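Ink bench notebook
Jul 30, 2021

Batch 14, iron gall, continued from the page with the coffee ring on it.

Started the galls again. The Clinby bag is finally open and they are a mixed lot: a few good dark heavy ones, a lot of pale ones with the exit hole already in them, and one acorn. I have nothing against acorns. Picked the dark ones out by hand until I had 200 g and cracked them in the mortar with a towel over the top. Last time I skipped the towel and was finding gall in the window track for a month.

Soaked in rainwater, lid on loosely, stirred morning and evening. Smell is wet hay and old teabag. The notes from December say "pleasant." I don't know who I was in December.

Strained through cotton twice, then let it stand and poured off the top. The sludge went in the compost bucket. Whoever left the compost bucket lid on the drying rack, it is back on the bucket.

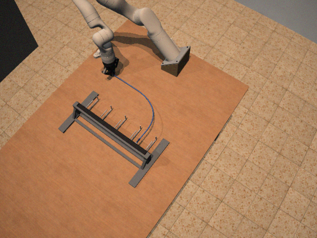
Ferrous sulfate next. We are still on the old jar, which has gone tan around the rim where it's oxidized. Scraped that off and used the green crystals underneath. The recipe we got from Bristby calls for a good deal more iron than I like, and the two batches I made exactly to it both browned out and ate a little halo into the cheap paper. Cut the iron by a third this time. The color on first stroke is weak, sort of a dishwater gray, and then it darkens while you stand there pretending to do something else. Good black by the next morning on the cotton rag, slightly purple on the laid paper.

Gum arabic: out of lump, so used the Lamrani powder. It clumps. It clumps if you add the powder to the water and it clumps if you add the water to the powder. What sort of worked was wetting it with a few drops of alcohol first, then water, then leaving it overnight and refusing to look. There were still some fish-eyes in the morning and I strained them out, so the true gum content is whatever I weighed minus some snot. Somebody should write that up properly.

Dip test, steel nib, ten lines each:
Cotton rag: clean edges, no feathering, very slight show-through on the heavy downstrokes.
Laid: fine until I got to the ink pooled at the bottom of the loop letters, then it took ages to dry and I put my sleeve in it.
Copy paper: feathered like a startled chicken. No surprise. People will write on copy paper anyway.
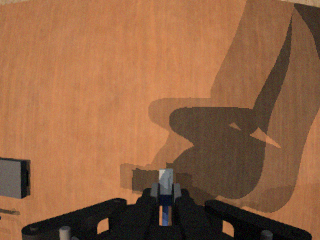
Light strips. The old set in the south window came down. Half of each strip was under black card. The logwood is gone, just gone, a rumor of a line. Batch 9 has shifted brown on the exposed half and held on the covered half. Batch 11 looks the same on both sides, which would be excellent news if I had written down what I did differently for batch 11. The page says "as before but better." To whoever wrote that (me): thank you.

I went back through the receipts to try to work out batch 11. It was definitely the earlier gall order and it was definitely before the new scale. It may also have had a clove in it for mold. Repeating it with and without the clove.

The new scale, while I'm on the subject, drifts when the fan is on. Put a 100 g check weight on it and watched it wander. Fan off for weighing from now on, please, no matter how you feel about it.
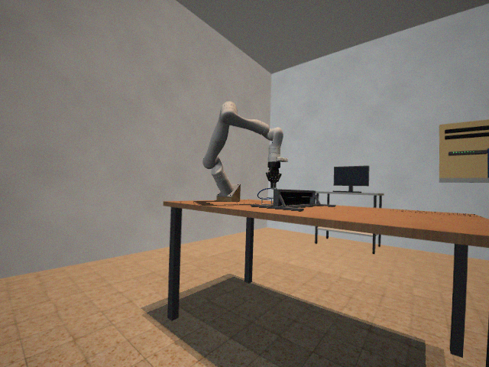 Long table, arm mounted toward the left end.

Order for Givcombe. They want ledger ink for their reprint run, bottled, and the number on the sheet is 378 bottles. I asked whether that was a typo and was told it was not. At the present rate of one stock pot and one person with a funnel this is a real project. Need a bigger straining setup and more of the small amber bottles. The bottle place sells them only by the case, and the cheapest break puts us at 1,236 of them, so we would be in amber bottles until retirement. Looking for someone to split the case with before I agree to that.

Labels: the ink should not be used for the labels. It was tried. On the glossy stock it beads up and then slides.
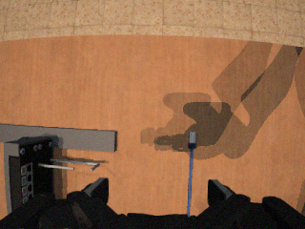
Mold check on the standing jars. Batch 12 has a skin. Batch 13, same recipe plus clove, has no skin but smells like a ham. Skimmed 12, re-strained, and wrote with it anyway, and it writes better than 13, so I'm not sure what lesson to take from that. Keeping both on the shelf, marked.

pH strips on all the finished jars: all of them acid, the Bristby one worst. Want to try crushed eggshell in a small cup of 14 to see how far it can be pulled back before the color drops out. Small cup. Last time was not a small cup and it foamed into the drawer with the nibs.

To do:
New nibs (see above)
Lump gum, any supplier, before I have to face the powder again
Ask Clinby about the exit holes
Weigh the clove
Strips for 14 up in the south window, and write down what is in it this time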